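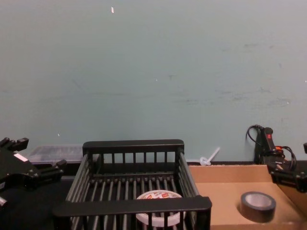

Hi, I'm Adjoa, and I run Cliltavden, a very small mail-order shop for single pieces of discontinued tableware. If you broke the one cereal bowl from the set your aunt gave you, or your gravy boat lost its saucer in a move, I'm the person you write to. I buy up odd plates, cups, lids and saucers, clean them, match them against what people are looking for, and mail them out in far more cardboard than you'd think a saucer needs. The packing happens at one table in our workroom on Khurana Street, and the first thing you should know about that table is that the roll of tape lives in the dish rack. It's a black rack, it was bought for dishes, and for most of its career it has held tape. You'll find it on the bottom rods near the front, and if it's anywhere else I will come looking for you.

How we started

I used to do the books for a catering company, which meant I spent a lot of time writing off broken plates. We'd lose two or three from a set, the set would no longer match, and the whole lot would go to the back of a shelf and then to the thrift store. It bugged me! There were perfectly good plates going out one door while somebody across the state was probably hunting for that exact pattern. So I started bringing them home, and then I started listing them, and then my kitchen was full and my husband asked me (very nicely) when he might be able to use the oven again.

The name gets asked about a lot. Cliltavden doesn't mean anything in any language I know of. My younger daughter made it up when she was small, as the name of a country where all the cups were blue, and when I had to type something into the registration form that was what came out. You say it just how it looks. People on the phone call us "Clil," which is fine too.

We moved out of my house and into the workroom in January 2023. It's on the ground floor at the back of the Tredik building, up the ramp and past the bike hooks, and it used to be a framing shop. We got two sinks, good shelves, and a landlord who answers his phone.

The rack

I should explain the rack, as it comes up whenever anyone stops by. We have proper drying shelves by the sinks now, big ones, and everything that comes in gets washed and dried over there. The rack came from my own kitchen counter. It's got a slatted panel at the end and rows of thin rods for standing plates in, and for the whole first year of the business it was the only place I had to dry anything. Every plate I sold went through it. When we moved I couldn't throw it out, so it came along and got set down on the packing table, and one day I put the tape in it to get it out of my way.

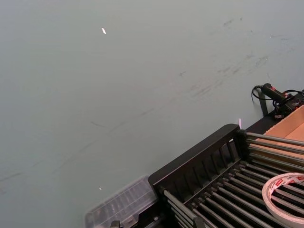 The old dish rack, still on duty at the packing table.

Now it's where the tape goes. A roll of tape on a flat table has a way of ending up under a sheet of paper, or in the box you just sealed (I've done that, and the customer mailed it back with a note, bless her). A roll of tape in a rack stays put. Lautaro says we could buy a real dispenser with a weighted base for very little money and he's right, and I've looked at them, and I keep not buying one.

Who we are

There are five of us, counting me.

I do the buying, the matching and most of the email. If you've had a long, slightly over-excited message about the difference between two shades of cream glaze, that was me.

Lautaro Daza packs. He came to help out for two weeks one February and has been here ever since. He used to move pianos and he packs a teacup as though it might be dropped down a stairwell, and I've learned not to argue with him about how much paper goes in.

Baltasar Gaete does the washing and inspecting. He has much better eyes than I do, and he runs a fingertip around every rim before anything gets listed. If he finds a nick I missed, the piece goes in the seconds bin and gets sold for less, with the nick described in the listing. He's strict about it and I'm glad.

Baltasar Cabral does the website and the photos of the stock. Yes, two Baltasars. We call them Gaete and Cabral and they both answer to either.

Horacio Lucero keeps the pattern books. He's retired from the tile trade and comes in on mornings when his knee allows it. We have a wall of old catalogs and sales sheets, and Horacio has been putting together an index of marks and pattern names that he calls the Gutov – after the first brand of binder he bought for it, I think, though he tells that story differently every time. As of the last update it has 3,242 patterns in it. Send him a blurry photo of the bottom of a cup and he's happy all day.

How an order gets packed

I get asked for this more than anything else on the site, mostly by people who want to mail a plate to a relative, so I'll just tell you what we do.

Each piece gets wrapped in plain paper, two sheets at least, with the corners tucked in toward the middle. Cups get paper inside them first. Plates travel on edge, never flat. Once it's wrapped, the piece goes in a small box with crumpled paper on every side, and that small box goes inside a bigger one with more paper around it. Then you pick it up and give it a gentle shake. If you hear or feel anything move, open it and add paper. Lautaro shakes every box, and then I shake it when he isn't looking, and he knows I do it.

We tape the bottom seam with two strips, then the top seam, then across the ends so it looks like a capital H. Press it down with the flat of your hand all the way along. Don't wrap tape around and around the box like a mummy! It doesn't make it any stronger and the person on the other end has to get in there with a steak knife.

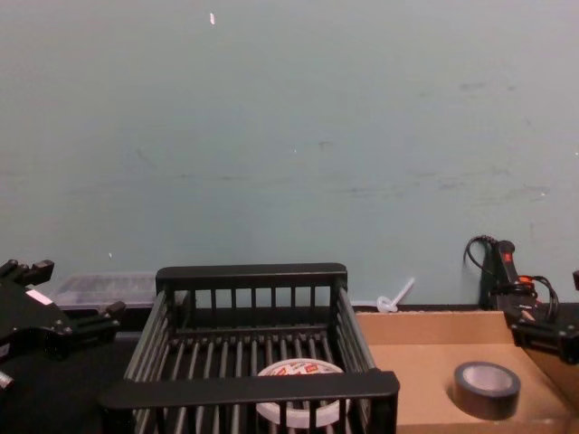
Packing table: tape in the rack, cardboard next to it.

A lot of our outer boxes are reused. The stores along Khurana Street save them for us, and we go around with a hand cart and collect them. So your gravy boat may turn up in something that used to hold printer paper or canned tomatoes, and I hope you don't mind. We check them over, we peel off the old labels, and anything with soft corners or a crushed edge gets cut up for padding. The small inner boxes are new, as are the tape and the labels.

If you live close by and have clean, sturdy boxes to get rid of, we'd love them. Flat is easiest for us to store, but bring them however they are. Please no liquor boxes with the dividers still glued in. I know they seem perfect for cups and I thought so too, but the slots are never the right size.

What we have, and what we don't

Right now there are 3,381 pieces listed. It's mostly everyday stuff from kitchens like mine: dinner plates, side plates, cereal bowls, mugs, saucers, a great many lids. Lids are my favorite thing to sell. A person who has been using a sugar bowl with a jar top on it for nine years and finally gets the lid writes a very good thank-you email.

We don't sell full sets, crystal, or anything with a metal rim that's started to wear off. We don't do appraisals either. If you've inherited your grandmother's good china and want to know what it's worth, I'd find somebody local who can hold it in their hands. I can tell you what it's called, though, or Horacio can.

The state of the workroom

It isn't a pretty room and I've made my peace with that. There are scuffs and smudges all over the place by the packing table and I've scrubbed at them with everything under the sink.
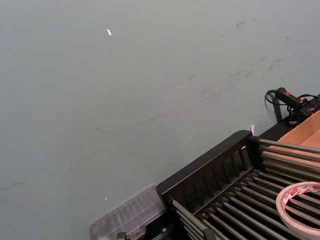
Gaete wants to repaint. I say we'd only scuff it up again inside a month, so for now the paint money goes toward shelves. We did get new lights over the sinks last fall, which has been wonderful for spotting hairline cracks and pretty rough on how we all look before coffee.

You can come and visit if you let us know first. We don't have a counter or a cash register, but if you're trying to match a piece it really does help to bring it in and hold it next to ours, glazes being what they are. Wrap it up well for the trip. Lautaro will wrap it again before you leave, whatever you say to him.

Getting in touch

Email is best, through the form on the contact page. Tell us the maker and pattern if you know them, and if you don't, send a photo of the front, a photo of the mark on the bottom, and a measurement straight across the top in inches. If we have it, I'll write back with the price and any flaws. If we don't, you go on the wish list, and I check that list each time a new batch comes in. Some people wait a week and some wait a good long while. One lady had been on it so long that she'd forgotten what it was for, and bought the butter dish anyway.

Parking is in back of the building, in the spots marked Tredik. Ring the lower bell – the upper one goes to the dentist.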